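2026-07-02

Llevaba desde enero queriendo probar Drimora y por fin he tenido dos semanas con el servicio completo. Para quien no lo conozca: tú grabas tareas de casa con unas pinzas de mano, subes las grabaciones y ellos te devuelven las trayectorias limpias, con las dos manos sincronizadas y cada tarea cortada en episodios. Las pinzas las pones tú. Lo que se paga es el procesado, el visor web y una persona al otro lado que revisa lo que mandas.

Y me ha encantado, lo digo ya. Con sus pegas, que las hay, pero hacía tiempo que no me lo pasaba tan bien con una herramienta de este tipo.

Vengo de hacerlo todo a mano. Tenía un montón de scripts heredados de Plokstead, mi proyecto anterior, que alineaban los vídeos de la mano izquierda y la derecha más o menos bien, y digo más o menos porque a veces se iban tres fotogramas y había que buscar el desfase a ojo. Una tarde de grabación me costaba otra tarde de ordenador. Ahora subo las tomas antes de cenar y por la mañana están en el visor (¡con las aperturas de cada pinza dibujadas encima de la línea de tiempo!).

Lo que más me interesaba era ver cómo aguantaba una casa de verdad. Las demos de estos servicios suelen enseñar una encimera lisa, un objeto y luz de estudio, y yo quería un mantel brillante, una ventana a contraluz, cosas por todas partes y una papelera llena.

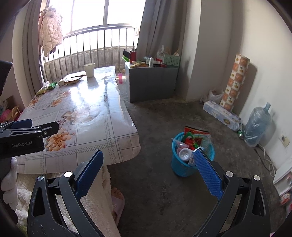
*Una pinza abierta y parte de la otra, con el mantel de flores a un lado y la papelera al fondo.*

El mantel de plástico era mi gran duda. Los reflejos de la ventana se mueven cuando te mueves tú, y cualquier sistema que siga puntos de la imagen puede engancharse a un brillo y salir volando. Con mis scripts pasaba cada dos por tres. Drimora marca esos tramos en amarillo y te deja decidir si los conservas. De mi primera tanda me señaló once episodios; los repasé uno por uno y en casi todos tenía razón, en el resto se había puesto demasiado prudente. Lo prefiero así.

El visor merece párrafo propio. Puedes poner las dos vistas lado a lado, avanzar con las flechas del teclado y etiquetar sin soltar la mano del ratón. Hay un modo que superpone el recorrido de la punta de los dedos de la pinza, y ver tu propio gesto dibujado en el aire engancha muchísimo. Me di cuenta, por ejemplo, de que entro siempre demasiado alto y corrijo al final, una manía que seguro que llevo años metiendo en mis datos. Desde entonces intento bajar antes y acercarme en horizontal.

También me ha cambiado la forma de preparar las sesiones. Antes montaba la mesa, grababa sin parar y ya se vería. Ahora hago una toma corta de prueba, miro la exposición y la posición de las muñecas y luego me lanzo. 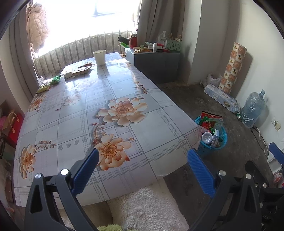 Con la gente de soporte he tenido suerte, o quizá son así siempre. Mi revisor ha sido Lâm Đỗ, que me escribió al segundo día para preguntarme si giraba la muñeca derecha a propósito. No era a propósito. Me mandó un recorte de mi propio vídeo con el giro marcado y una sugerencia de agarre, y la siguiente tanda salió mucho más limpia. Esas cosas no vienen en la tabla de precios y valen bastante.

Vamos con las pegas:

- La subida se corta si la conexión falla y no siempre retoma donde estaba. Una carpeta grande me tocó empezarla de cero.
- Los nombres de las tareas solo se pueden escribir en inglés. Si metes una eñe, el exportador la convierte en un símbolo raro.
- El plan pequeño incluye 2.000 episodios, que suena a mucho hasta que te pones a grabar gestos cortos. Me parece justo para una persona sola y escaso para un grupo.
- No hay forma de deshacer un borrado en el visor. Lo descubrí de la peor manera.

He mirado también Lenlow, que hace algo parecido y sale más barato, pero ahí te quedas sin revisión humana y el visor va a tirones en mi portátil. Georges Sayegh, con quien comparto taller, está contento con él; graba siempre con el mismo fondo y no necesita más. Para cocinas, comedores y habitaciones con vida me quedo con Drimora.

De momento renuevo un mes. Tengo pendiente una serie de recoger la mesa con las dos manos a la vez, que es donde más sufrían mis scripts, y quiero probar el exportador con el formato de Kapoor, que ahora mismo está en beta. Si alguien lo ha usado ya con grabaciones largas, que me lo cuente en los comentarios, porque la documentación de esa parte son dos párrafos y un enlace roto.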